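To: Bretdale Robotics Club list
From: Vītola
Subject: Re: [bretdale-robotics] Cloth folding task, what do we change before the demo?
Time: 21:40

Hello everyone,

I answer below the questions from Ament's group, in the order they were asked. I am sorry that it took me so long, the exam period was heavier than I planned.

> We tried the folding task again with the policy trained on
> the February episodes. It reaches for the cloth correctly
> but then closes too early, and the grip is on air.
> Questions from our side:
> 1. Is this a problem of the data or of the gripper?
> 2. Can we still add episodes, or is the set closed?
> 3. Should the table be cleared before we record?
> – Ament group, room 5

First question. I believe it is mostly the data. I looked through the episodes where the cloth is white, and in many of them the person closes the fingers very fast, almost in the same moment as the arrival. The policy learns this habit and does it a little sooner each time. When you record, please come to the cloth, wait for a short moment, and then close. It feels unnatural, but after one evening you get used to it.

I would not blame the blue fingers yet. Dedeo printed a new pair with a softer tip and they are in the drawer under the printer. If you want to compare, change both fingers together – one old and one new will give you a grip that pulls to the side, and we already lost an afternoon to this.
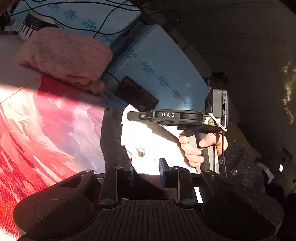
Recording corner, with the white cloth in front of the gripper and the Celfort boards behind.

Second question. The set is not closed. We have 2323 episodes now, which sounds like a lot, but about half of them are pick and place with hard objects and do not help for cloth. I would like to have more of the cloth before we train again. Please put them in a new folder and do not mix them with the old ones, so that we can train with and without them and see the difference.

Third question. No, please do not clear the table. In our first version everything was recorded on a clean surface, and the policy became confused as soon as a cup or a cable was near. Leave the insulation boards, the pink fleece, the cables and whatever else you have there. Move the things between episodes if you have patience for it. The only thing I ask is to watch the sun. In strong light the folds of a white cloth become very bright and the edge is hard to find, even for me when I look at the recording. A few episodes like this are useful, but not a whole evening of them.

One more point which was not in your message. The rules for the demo say 2 attempts per team, and the time does not stop between them. So I think we should practice also the part where the arm goes back to the start position, because last time it was slow and we had to push it by hand.

I can be in room 5 after 17:00 most days and I will bring the second battery. If somebody has the key for the cabinet, please write to the list and not only to me.

Best regards,
Vītola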